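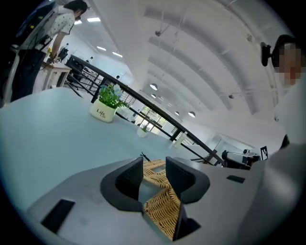
4. What Went Wrong with the Basket Task

Earlier parts of this paper treat the hand-held gripper recordings as if the positions stored with them were correct. We no longer think that is safe. The basket task, in which an operator works with a lidded wicker basket using one gripper in each hand, passed every automatic check we had. It still gave us a policy that closed its fingers short of the basket wall, or pushed into the wall and kept pushing. On Monday, March 11, 2019, the second of these faults bent a finger on the Rumo arm and tripped the force limit. Nicanor Salinas stopped the trial by hand, and no one was hurt, but the arm had been moving under a limit that we had been told was cautious.

4.1 The first explanation, and why we doubt it

The first account offered inside the project was that wicker is hard. It gives a little when squeezed, its surface is uneven, and the lid moves on its hinge. All of this is true, and none of it explains a finger that closes on air. When Trinidad Acuña replayed the recordings against the overhead video, the stored gap between the two grippers was wrong by as much as 4 cm in the worst clips, while the video showed both fingers touching the basket. The operator had done the job properly. The numbers attached to the job were bad.

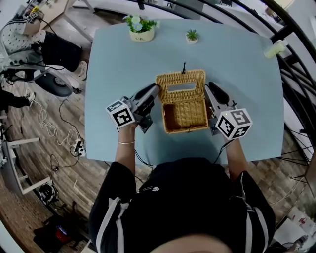

We then looked at how each gripper finds its own place. The pose comes from the marker cube fixed to it, and when the cube turns away from the viewing camera, the software fills the hole by guessing from the last good reading. Loltance, the tracking package we used, reports these guesses with the same confidence score as real readings. We had read that score as a measure of quality. It measures only whether a number was produced -- a much weaker thing.

Of the 400 clips in the basket set, 81 contained at least one filled stretch during contact with the basket. They had been kept because the filter looked for missing poses, and by the time the filter ran there were none.

4.2 Cables and posture

Lakmal Rathnayake has argued that the cables share the blame. Each gripper is wired, and he suspects that a pull on the cable makes the operator roll the wrist, turning the cube away at the worst moment. We find this plausible but unproven. In the January sessions we did not record cable tension or note where the cables lay, so the claim can't be tested on the data we have. We mention it mainly as a warning to readers who may find it more convincing than we do.

The starting posture was easier to check. Operators were asked to begin with both grippers held back from the basket and the lid open, so that the tracker could settle before contact (Figure 2).
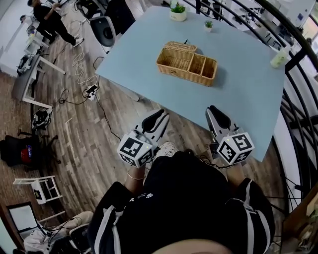

Figure 2. Two hand-held grippers with marker cubes, held in front of the operator; the open three-part wicker basket is on the table.

A clean start turned out to predict very little. Clips with a steady opening pose were nearly as likely to contain a filled stretch later on, and we have dropped the start check as a test of quality.

4.3 What we changed, and what we still do not trust

Filled poses are now marked as filled, and any clip with one during contact is left out of training. The policy trained on the remaining clips has not repeated the pushing fault, but it has had far fewer trials than the old one, and we would not call the fault fixed. The force limit on the arm has been lowered as well, so a repeat might simply be quieter. Until the two changes are tested apart, we can't say which of them helped.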